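3.2 Seating and floor covering

Our group was given the lounge on the Savchuk side of the building. The main pieces are a beige leather sofa and a gray striped carpet. We compared both with the Mulum lounge, which has fabric seats and a bare floor. 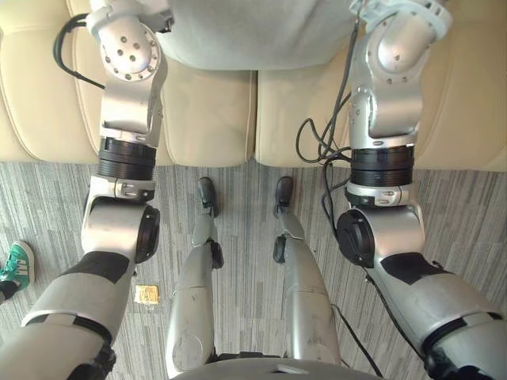
Leather scored higher for cleaning in our survey of 166 students, but many of them still preferred fabric for long study sessions. The stripes on the carpet got few comments. We asked for a second rating in November and the order did not change.

3.3 Cost

The Zonurus price list gave us 3 options for new covers. We left out 2 of them because they do not fit a leather sofa.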